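4.2 Working rules for scripted table tasks

Before we get to the numbers, we would like to spend a little time on the rules we worked under, because in our experience it is the rules, far more than the choice of learning method, that decide whether a set of simulated demonstrations is any use to the next group that picks it up. We learned this the slow way. The first version of our collection, which we called Siu, had no written rules at all beyond a shared understanding that everyone would "do the task sensibly," and when we came back to it after a summer away we could not agree among ourselves on where one task ended and the next began.

The second version, Prondudari, was therefore built on a short rule sheet, first drafted by Aivar Kütt and then argued over by the rest of us until September. It holds 2967 episodes of two-handed work at a simulated dining table, all carried out with a pair of humanoid hands on jointed arms. We describe the rules below in the order in which an operator meets them.

The first rule concerns the resting hand. Many table tasks need only one hand for most of their length, and operators differ a great deal in what they do with the other one. Some park it low over the cloth, some let it drift along behind the working hand, and a few (we include ourselves here) forget about it entirely. We ask that the hand with no job be held clear of every object in the layout, and that it stay there until it is called for. We do not prescribe the pose itself. An early draft did, and the operators found it tiring and, frankly, a little silly, so we were glad to let it go. 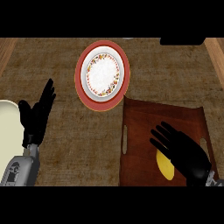 Figure 3. Two-handed work at the simulated table. The right hand is over the cutting board and the yellow object on it; the left is held upright over the cloth.

The second rule is about approach. A hand going down toward a small, flat object has very little room between its fingertips and whatever lies underneath, and it is tempting to hurry the last stretch, particularly late in a long session. Our sheet asks for a pause over the object before the fingers close, long enough that a person replaying the episode can find it without hunting. We had worried that this would make the motion look stiff, and perhaps it does, but it gave our reviewers a dependable place to mark the start of the grasp, and they told us more than once how grateful they were for it.

The third rule says that dishes and boards that are not part of the task should be left alone. If a passing finger nudges a plate, the episode is kept, but it carries a contact note and is stored apart from the clean ones. We went back and forth on this for quite a while. Throwing such episodes away would have made for a tidier set, yet small bumps are part of life at any real table, and we felt that a reader studying safe motion would want to have them. In the end 841 episodes carry a contact note of one sort or another, and we would encourage others to look through them before deciding that they are worthless.

The fourth rule covers layouts. Tablecloths, dishes and their positions are varied between episodes, and the layout has to be saved before the arms move. This sounds too obvious to write down. In Siu, however, layouts were saved at the end of each episode, after things had been shifted about, and we lost many pleasant afternoons trying to work backward to where everything had started.

Checking against the rules was done in two passes. The first used Grutier, our replay tool, which tests the resting hand and the saved layout without any help from a person. The second pass was done by eye and took up most of our time, with each reviewer spending roughly four minutes on an episode. Of the full set, 2940 episodes passed the automatic checks at the first attempt. The remaining 27 had missing or damaged layout files, which we were able to repair from backups.

Reviewers disagreed most often over the pause, and 907 episodes went to a second reader for that reason alone. We have since added a few worked cases to the rule sheet, drawn from the ones that caused the longest discussions, and a companion set named Atex is now being prepared under the revised wording. Its results are left for a later report.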